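4.2 Does a box explain itself?

A good deal of writing on household packaging rests on the idea that a well-made container tells its user how it opens. Gwilliam and Duggan put the claim in its strongest form: shape alone, they say, is enough, and printed arrows or tabs are a crutch for poor design. We doubt this. Their evidence comes from people who were handed a box while sitting at a clear desk with one thing to do. Few boxes in ordinary life are met that way.

Sliding lids are a fair test. A hinged lid gives itself away at the seam, and a lift-off lid gives way to almost any upward pull. A sliding lid does neither. It has one right direction and at least three wrong ones, and from the top it can look much like a solid block. In our September sessions we set a black box with a sliding lid on a square board on the floor, in a shared workroom where other people went on with their own business (Figure 3).

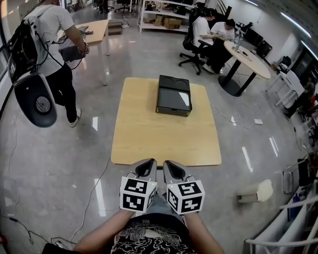

Figure 3. The box on its board, lid partly open, with the rest of the room in use.

We chose the floor on purpose, though Chornovol has objected to it in discussion. His point is that reaching down changes the angle of the push, and that a lid which runs smoothly at table height may bind when pressed from above. He may be right. But people open boxes on floors all the time — when moving house, when sorting a closet, when the table is already full — and a theory of self-explaining form that holds only at table height is a small theory.

The round recesses in the top panel raise a second problem. On the account given by Gwilliam and Duggan, a hollow in a surface invites the fingertip and so shows where to push. Two of our six participants read the recesses as decoration when we asked them afterward, and a third took them for feet, supposing that the box was upside down. None of these readings is foolish. A round hollow says "something goes here," and it leaves open what that something is.

We do not want to claim too much from six people and one box. Ó Briain's larger comparison, using the Juvik and Tritura cases, found fewer wrong first guesses than we did, and the gap may come down to color: both of her cases were pale, with a seam that stood out. A dark, glossy interior under a dark lid gives the eye less to work with. Still, if a change of color can undo the message, it is hard to see how shape alone was carrying it.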